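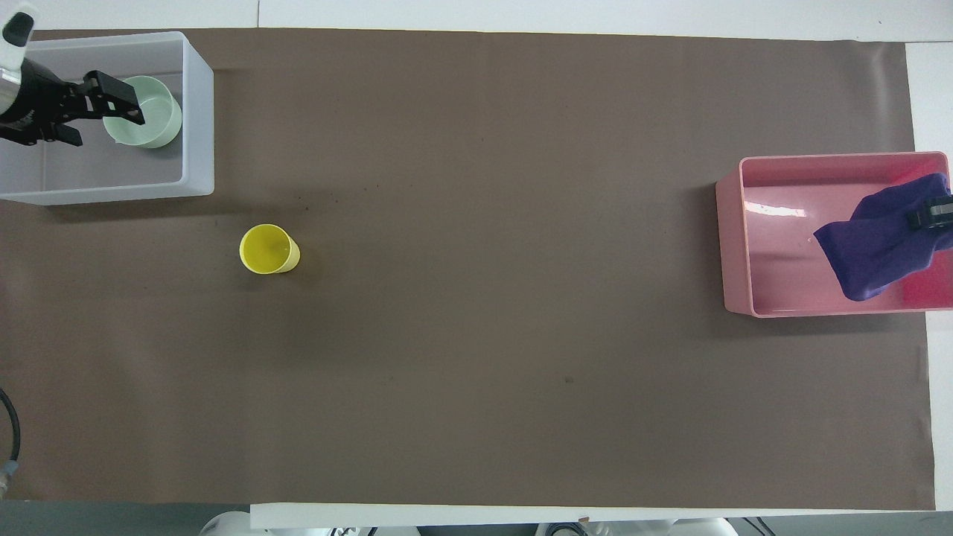 4.2 Paper cover and cleanup time
Cleanup was the part most households complained about. We asked 67 of them in the Musness area how they protect a table before a messy job (potting, glue, kids' paint) and most said newspaper, or nothing. Brown paper came up less often but those who used it kept using it. One wide sheet over a white tabletop, as in Figure 3, leaves only a thin band of table bare along the top and a wider strip at the right, and faint creases don't seem to bother people. Newspaper overlaps, slides, gaps. Ink transfer also a complaint, see 4.4.

Figure 3. Single-sheet cover on a white table, two views.

Reuse was harder to pin down. Diary entries from the Drundent group (207 usable, the rest were blank or about somthing else) put median reuse at 3 times before the sheet was thrown out. Paint users lower. Godinho's earlier survey found higher numbers but asked from memory, so not directly comparable.
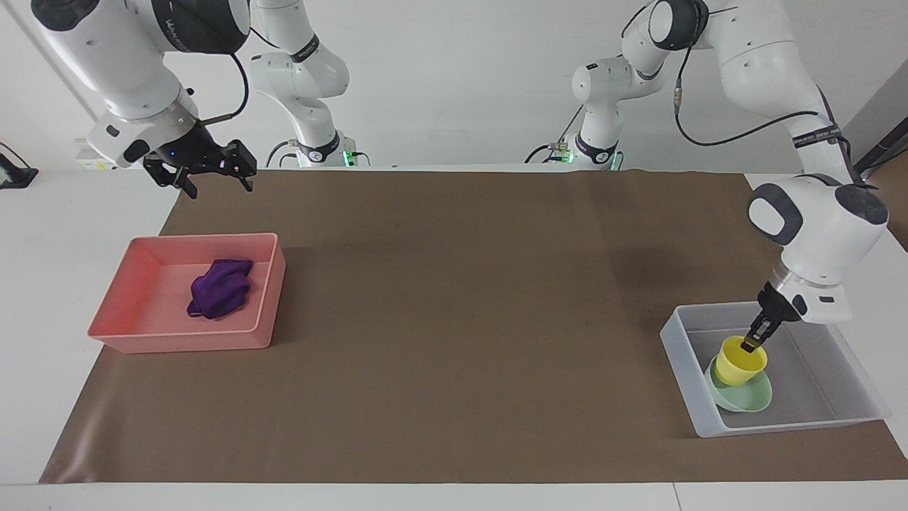 Sheet shape matters more than we expected. Square sheets got trimmed or folded under, and trimming took time, about 11 minutes a month in the worst household. A long rectangle that already covers most of the table, like the one in the second view, needs no cutting. Rolls do this well, pre-cut packs less so. We did not test waxed paper. Benvinda Godinho has suggested that cost, not shape, drives the choice; our data cant rule that out, and the price question was only added to the October round.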